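Interview conducted at Zelanau Golf Club, Jul 18, 2018

Ewan Pollock has been Course Manager at Zelanau since the retirement of his predecessor, under whom he had served as deputy. He met the Members' Bulletin in the greenkeepers' office to discuss the condition of the course, the arrangements for winter play and the questions which members have raised with the Club in recent weeks.

The dry weather was the natural place to begin. The fairways have lost most of their colour, and Mr Pollock accepts that the appearance of the course has caused some concern.

"I understand why people ask," he said. "They walk out to the first tee and see brown grass, and they think it has died. The fescues have gone dormant. When the rain returns they will recover, and in most places they will do so without any help from us. Where we have ryegrass, chiefly on the approach to the fourth and along the left of the eleventh, we shall probably have to overseed."

Watering is at present confined to greens and tees. The Club draws its supply from the reservoir beside the Broditz road, and the level is read each morning before the irrigation programme is set. Mr Pollock would not be drawn on whether fairway watering might be introduced in future years. The existing pipework was never intended for it, he said, and the pump house would need to be rebuilt first.

"It is a question of what the membership wants the course to be. My own preference is for a firm surface. A ball that runs forty yards after landing is part of the game in a summer like this one, and the better players have had to think again about how they play certain holes. I have heard complaints about the sixteenth. I have also heard from members who have driven the green there for the first time in their lives, and they have not complained at all."

The Bulletin asked about the bunkers. Work on the greenside bunkers at the seventh was completed in the spring by Dewan, the contractor which also carried out the drainage of the practice ground. Two further bunkers are to be rebuilt this winter, at the ninth and the fourteenth. The face of the ninth has been slipping for several seasons and has been repaired by hand on each occasion.

"You can only patch a face so many times," said Mr Pollock. "We shall take it back to the base, put in new drainage and turf it from our own nursery. It will be out of play while that is done and a drop zone will be marked. I would ask members to use the drop zone and to keep off the new turf, even if their ball is sitting on it in plain view."

The work is due to start in November, once the last of the board competitions has been played. Trolley restrictions will be posted on the Club website and at the starter's hut by eight o'clock each morning.

On temporary greens, Mr Pollock was more forthcoming than the Bulletin had expected. The postal survey on winter play drew 258 replies, and he has read all of them.

"Some were very short," he said. "One member wrote the single word 'mats'. A good many, however, had taken real trouble. The main point was that people will put up with temporary greens in frost if they are told in good time and if the temporary green is fit to putt on. In past years we have cut a circle in the fairway and put a hole in it. That was not good enough."

Six temporary greens will therefore be prepared from the end of the summer, with regular mowing and top dressing, on those holes where frost lies longest. The remainder will continue to be marked out as required. Mr Pollock hopes to extend the work to other holes if the results are satisfactory.

The greenkeeping team now includes two apprentices, both of whom attend college at Jendis on day release. Their duties this summer have included hand watering, divot repair and the daily moving of tee markers, and they will assist with the bunker work under supervision. Asked what he looks for in a new recruit, Mr Pollock replied that he looks for someone who notices things.

"The machinery can be taught. What I want is somebody who comes in at breakfast and says there is a patch on the twelfth that was not there yesterday. If you find disease on the first day you have choices. By the end of the week you have a bill."
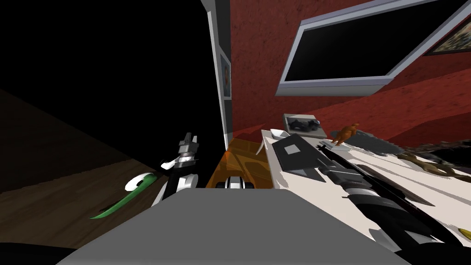 *Computer rendering: television and framed picture on a red wall.*

Members have also written to the Bulletin about pitch marks. Mr Pollock confirmed that the number left unrepaired has risen since the spring, particularly on the short holes. A mark repaired at once will generally heal within days, he said, while one left overnight may be visible for weeks. Repair tools may be collected without charge from the professional's shop.

He was asked finally about the rough to the right of the thirteenth, where a number of members have reported losing balls. It will not be cut before the wild flowers have set seed. After that it will be taken down in one operation and the cuttings removed, so as to keep the ground poor and the grass thin.

"I have lost balls in there myself," said Mr Pollock. "It will be thinner next year. In the meantime I would suggest aiming at the left-hand edge of the fairway."

Questions for the Course Manager may be left in writing at the Club office. Those of general interest will be answered in the next Bulletin.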